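Print this page | E-mail this page

TROSTARI TWO-ARM KIT: DID IT EARN ITS BENCH SPACE?
Term project report, Robotics Elective

Why I picked this one

I wanted a project where I got to use a robot instead of spending the whole term soldering one, so when the Trostari kit came up on the list of gear we could review I put my hand up straight away. It's a pair of small arms on one shared rail, with a camera at each wrist and a fixed one looking over the table. You drive the arms yourself, the software (it's called Pyo) records everything, and later you can try to train a program on what you recorded. The kit was $1756 through Wovodis, plus $70 freight, and that's a fair chunk of money for a school. So my question was pretty simple: could a student with no background get decent recordings out of it?

Putting it together

The manual says an afternoon. It took me three! The mechanical side is fine, all the bolts are the same size and the rail practically lines itself up. Cable routing was what got me. The black conduit has to have enough slack for the wrist to turn, and my first go was so tight that the left arm stalled halfway. I redid it with a big loop at the wrist and had no more trouble. Calibration is a menu in Pyo and you just follow the prompts, although the colour setting for the cameras is buried three levels down for some reason.

The headphone task

I chose headphones because they're awkward. They fold, they've got soft bits and hard bits, and the cord goes wherever it likes. I had black ones and mint-green ones, and I recorded 275 runs altogether, mostly in the late afternoon when the lab was quiet.
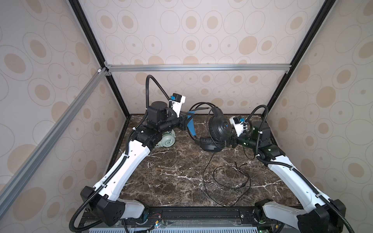 Both grippers in at the black pair, with the cord coiled out front.

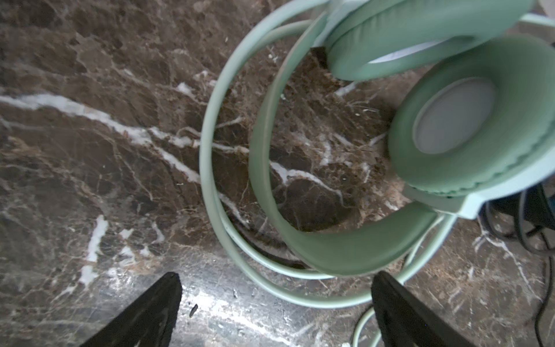
Wrist camera over the mint-green pair. 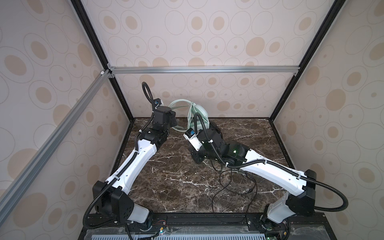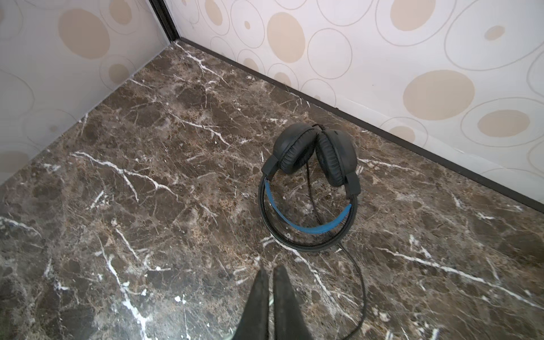
Wrist camera again, black pair near the corner, blue padding inside the band.

What worked

The wrist cameras are the best thing in the box, easily. From the fixed camera the arms block a lot of what you care about, and from the wrist you can see the cushions and which way the band is facing. The picture was clear enough that I could usually tell where the cord went too (black on dark brown marble was a bit mean of me, I'll admit).

The motors are quieter than I expected and I never had one overheat. Pyo saves each run by itself, so when my laptop crashed I lost one run and kept the rest.

What didn't

Cords. I threw out 55 runs and most of those were the cord snagging on a finger. The fingers are hard, pointy wedges and they're great for getting under a headband, but a thin cord slides off them or gets caught. Erutell sells a softer set that's meant to fit, and I'd love to try them, but they weren't in my budget.

Glare was the other one. The polished top bounces light straight back into the wrist cameras and washes out a patch of the picture. I moved a lamp and it got better, not perfect. If I did it again I'd use a dull surface.

Would I tell another class to get it?

Yes, with extra cable ties and a whole week set aside for setup. I haven't trained anything on the recordings yet, so I can't say how good they are for that. It's next on my list, along with a go at folding the headphones using both arms.

Last updated: April

Comments (3)

benchrat: Did you try the conduit that comes with the kit or buy your own? Mine's really stiff.

report author: The one in the box! It was stiff for me too, I bent it by hand a few times before I fitted it.

mossygears: We've got the same glare problem. A matte placemat from the dollar store fixed most of it.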